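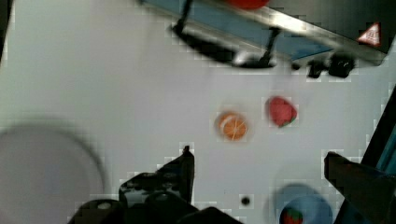 Svitlana Bilyk: Look at the capture stamps on the wrist camera first. If they're arrival times, everything you change in the planner is guesswork.

Flernotik Help > Robotics > Perception and Planning > Multi-camera setups

Planner says the dish is in collision with itself?? Ghost objects when merging wrist and overhead clouds

14 comments · 6 shares

Jeferson Fagundes

OK so I've been fighting this since December and I'm about out of ideas. I've got a tabletop pick-and-place setup with toy kitchen stuff, one arm, a camera on the wrist and fixed ones looking down at the table. Etutau does the perception side (segment, build clouds, merge them into one map) and Zakatier does the motion planning. Each half works great by itself! Put them together and I get ghosts.

What happens is this. The arm swings over toward the green oval dish, the map updates, and suddenly there are two dishes, one where it should be and a copy 80 mm off in the direction the arm was traveling. Zakatier sees the copy as an obstacle, can't find a way in, and gives up. If I park the arm and wait, the copy goes away and the exact same plan goes through on the first try. Then I move again and it's back.

The other thing — might be related, might not — is that the dish and the little green pot next to it sometimes come out as a single object. I ask for a grasp on the dish and get one aimed at the rim of the pot. 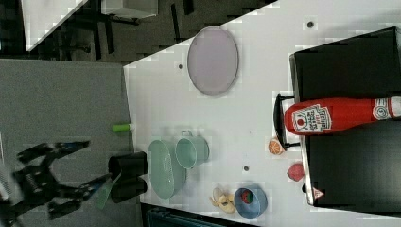 Dish and pot touching. They come out as one blob from this angle.

Stuff I've tried already:

- Redid the hand-eye calibration, twice. Residuals looked fine both times.
- Raised the planner timeout to 3000 ms. It just takes longer to fail.
- Turned the wrist camera off. Ghosts gone, but then I can't see behind anything tall and my grasps get sloppy.
- Dropped the wrist cloud to 2000 points per update. Ghosts are still there, they're just thinner.

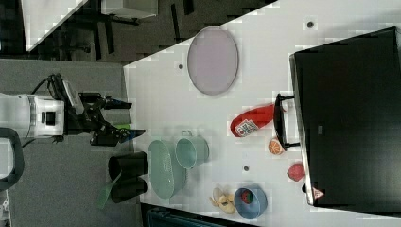
My calibration check is pretty basic, so maybe that's where I'm fooling myself. I move the arm to a pose, stop, let everything settle, and compare where each camera puts the same spot in the robot base frame. I don't use the food for it since that gets bumped all the time. The dark holes in the tabletop are way better, and the one between the green cookware and the blue bowl is my favorite because I can get the wrist camera over it without any trouble. They line up nicely whenever the arm is stopped. I've never really checked them while moving, and typing that out I'm starting to feel a little silly.

Is there a setting in Etutau that tells the merge step to trust one camera over the other? Or should I be telling Zakatier to ignore small obstacles near the target? I'd love to keep the wrist camera if I can.

gravelpit

Just pad everything less. Default padding in Zakatier is huge. I turned mine almost all the way down and my collisions went away.

 Jeferson Fagundes
 Tried it, thanks! The copy is dish-sized so less padding doesn't get me through it, and I got a lot closer to the black oven thing than I wanted to.

 gravelpit
 fair. worked for me

Svitlana Bilyk

Copying my comment down here with more detail. You have two problems and I'd keep them apart.

The ghost first. It's fine when the arm is parked and wrong along the direction of travel, so I'd stop redoing the calibration. A bad hand-eye transform would still be bad with the arm standing still, at least in some poses. What you're describing sounds like a good image matched with the wrong arm pose. Etutau looks up the wrist pose at whatever time is stamped on the cloud, and a lot of camera drivers stamp it when the message arrives, after exposure, transfer and decoding. By then the arm has moved on and your dish gets placed as if the camera had moved on too.

Check the driver for an option to use device time. If it doesn't have one, measure the delay: swing the wrist back and forth over one of those holes, log where the hole lands in the base frame, and slide the stamps earlier until the hole quits wandering. We did this on the Figueiredo cell and ended up subtracting 85 ms. Yours will be different, so please don't just paste that in.

While you're at it, look at how long the map keeps points after the last time they were seen. A long hold time turns one bad update into an obstacle that hangs around and blocks the next plan as well. I'd fix the stamps before shortening it, though. If you shorten it first the ghosts get harder to catch and you'll think you solved something.

Now the blob. Similar color, touching outlines, one slanted view. I wouldn't expect segmentation to split those from a single angle, and timing has nothing to do with it. Run segmentation per camera and merge the instances afterward, and let the view that separates two objects overrule the view that doesn't. In Etutau you need to merge at the instance level for that. Merging the clouds first and segmenting later throws the good view away.

And please don't tell the planner to ignore obstacles near the target. Sooner or later the thing near the target is going to be real.

Jeferson Fagundes

OK, it was the stamps!! The driver had a device time option and it was off. I turned it on, did the back-and-forth test over the hole, and the leftover wobble is small enough that I quit caring about it. No ghosts in the map this morning. I put the planner timeout back where it was too.

Instance-level merging is half working. With the straight-down view in the mix I get two separate objects most of the time.
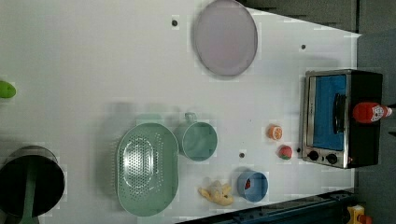
From straight overhead, handle and all. This view gets to overrule the slanted one.

It still glues them together now and then when the gripper blocks the top view halfway through an update. I'm thinking of skipping any update where the arm's own mask covers the target, but that means planning on older data. Svitlana, do you do that, or do you wait for the arm to clear?

Svitlana Bilyk

I keep the last clean split and reuse those labels until the target is visible again. Set an age limit on it, or you'll be reaching for a dish somebody moved.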